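How a Pointe Shoe Is Made

Ballet dancers sometimes stand on the very tips of their toes. This is called dancing en pointe, a French term that means "on the point." A bare foot cannot do this safely for long. The dancer wears a special shoe, called a pointe shoe, that holds the foot in place.

Many people think there is wood or metal inside. Most pointe shoes have neither. The hard part is usually made of cloth, paper and glue.

The parts of the shoe

The box is the hard cup around the toes. It is built from layers of cloth and paper stuck together with paste. When the paste dries, the layers become stiff. The box presses gently on all sides of the toes, so the weight of the body is shared by the whole front of the foot.

The platform is the flat end of the box. It is the only part that touches the floor when the dancer is all the way up. It is small, often not much bigger than a large coin.

The shank is a stiff strip under the foot. It runs from near the heel toward the toes and supports the arch. Shanks can be made of leather, heavy card, plastic or a mixture of these. A dancer with strong feet may choose a different shank from a dancer who is just starting.

The outer sole is a thin piece of leather on the bottom. It is narrower than an ordinary shoe sole.

The upper is the satin covering. Pink is common, but pointe shoes are also made in browns and other colors to match a dancer's skin or costume.

Inside out

A traditional pointe shoe is made inside out. The maker at the Drestell workshop in Judthorpe starts with a sewn satin upper, turned the wrong way around, and pulls it over a plastic form called a last. The last is shaped like a foot, but there is no left or right. Both shoes in a pair are the same when new.

Next, the maker adds the layers of the box and brushes paste between them. The satin is then gathered into small folds, called pleats, under the toes. The pleats are stitched to the sole with strong waxed thread. The shoe is taken off the last, turned right side out, and put back on so the box can be shaped with a smooth hammer.

The shoes then go into a warm oven overnight to dry. One maker at Drestell finishes up to 18 pairs in a day.

Getting the shoes ready

New pointe shoes do not come with ribbons attached. The dancer sews on two ribbons and, in most cases, a loop of elastic at the heel. The dancer may also bend the shank by hand and soften the sides of the box. This is called breaking in.
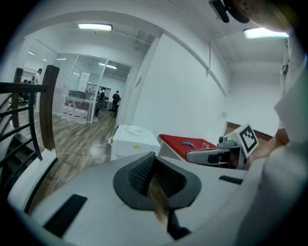
Shoes wear out because the paste softens. Sweat makes the box damp, and bending weakens the shank. A soft shoe is called a dead shoe. A student may use one pair for several weeks. A dancer with a large part in a long ballet may need a fresh pair for each act. The Thibodeaux Ballet sets aside 60 pairs for its December shows.

When can you start?

Age alone does not decide it. The bones of the foot are still growing in childhood, and the ankles, legs and stomach muscles must be strong enough to hold the body steady. Many students begin when they are 11 or 12, after several years of regular classes. A teacher should check each student first, and the first pair should be fitted in person. Never try on someone else's pointe shoes and stand up in them.

Words to know

Arch: the curved part under the middle of the foot.
Last: a form that a shoe is built on.
Pleat: a fold in cloth that is pressed or stitched in place.
Satin: a smooth, shiny cloth.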